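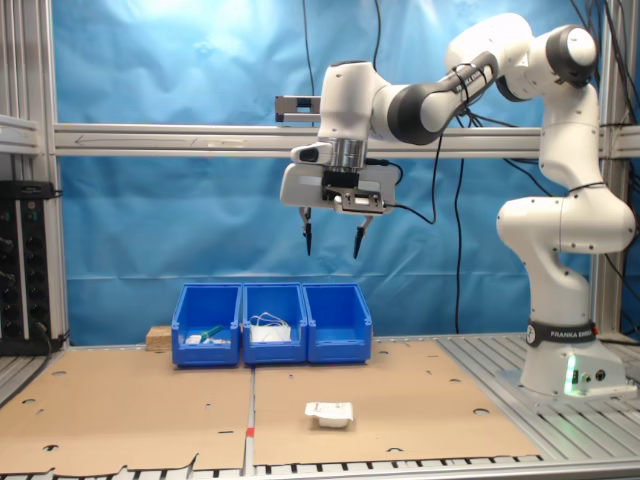 ## Notes from the seed swap

Well, I missed the fall issue completely, so you're getting two seasons of garden news from me in one go. Sorry, Mihret Seyoum (who puts this newsletter together and sent me three very polite reminders)!

The October swap at Zostilcombe was our busiest yet. We had set out 200 envelopes for people to fill and they were gone before lunch, so the late crowd went home with beans wrapped in paper napkins. If you have one of those napkins in a drawer and no idea what's in it, the flat brown ones are Meireles pole beans and the speckled ones are anybody's guess. Plant them and let me know.

I came home with far too many tomatoes, as usual. My favorite last summer was Tustano, a small yellow plum type that kept going right up to the frost and made a lovely thick sauce — a bit sweet, so go easy if your recipe calls for sugar. I saved plenty of seed. Ask me for some, please, or my kitchen windowsill will never recover.

The Vidley plot is harder going. The soil down by the fence is still heavy clay, and the carrots I pulled looked like little knotted fists. My neighbor there swears by leaf mold, so we raked up everything we could before the snow and piled it behind the shed. I'm trying potatoes in that bed this year and putting the carrots in an old bathtub.

A few of you asked when to start onions from seed. I do mine in late January, in a shallow tray on top of the fridge, then move them to the window the minute they poke through. Leeks can wait a couple more weeks. Peppers too, although I always cheat and start a few early!

The next swap is in the spring, same hall, and we could use more flowers on the table. Label your envelopes with the year, even if it's a guess.

January 19, 2018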